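Section 4. First set-up and blank reading, Pulunent spectrophotometer

Revised September 18, 2020 — Hauwa Ogunleye, teaching lab

Read all of this before plugging in. Takes a while the first time, quick after that.

1. Unit on a level bench, away from the window. Sunlight gets in the lid seam and your absorbance drifts.

2. Power cable in first, then the data cable. Other way round and the Mägi software won't find the unit. If that happens, close it, unplug both, start again.

3. Switch on. Leave the lamp to warm up until the amber light stops blinking. Don't skip this.

4. Open Mägi, pick "Blank", set wavelenth to 340 nm.

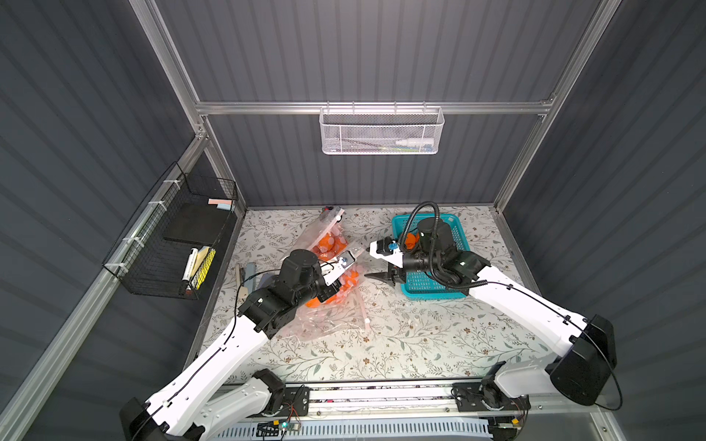
5. Rinse a cuvette twice with distilled water, fill to the line, wipe the clear sides with lens tissue. Hold it by the frosted sides only.

6. Cuvette in, clear sides facing the beam arrow. Lid down till it clicks.

7. Press Zero. Raw counts should settle at about 1,282. Much lower usually means a dirty cuvette or it's in sideways.

NOTE: Plastic cuvettes are no good down at 290 nm, they absorb too much. Use the quartz ones. Titilayo Tamuno has the key to the drawer.

CAUTION: Never look into the cell holder with the lamp on. UV. Lid stays shut, goggles stay on.

8. Run your standards weakest first, same cuvette, rinse with a bit of the next solution between each one. Write the absorbance down as you go — autosave only keeps the last run.

9. Plot absorbance against concentration. Should be a straight line thru the origin or close to it. If it bends at the top, dilute and redo those points. 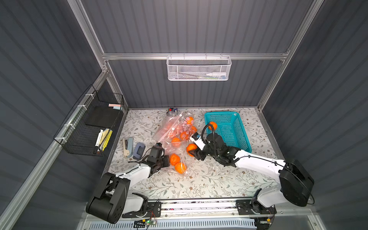
Fig. 4-2. Clear zip bag and orange balls on the table.

10. Done? Lamp off, let the fan run until it stops by itself, then mains off. Cuvettes rinsed and upside down on the rack. Dont use acetone on the plastic ones, they go cloudy.

NOTE: Error "REF LOW" after a new lamp — redo steps 3 to 7. Still there, log it under Gretomero on the fault sheet and tell Musa Nwosu.

Next: Section 5, unknown samples.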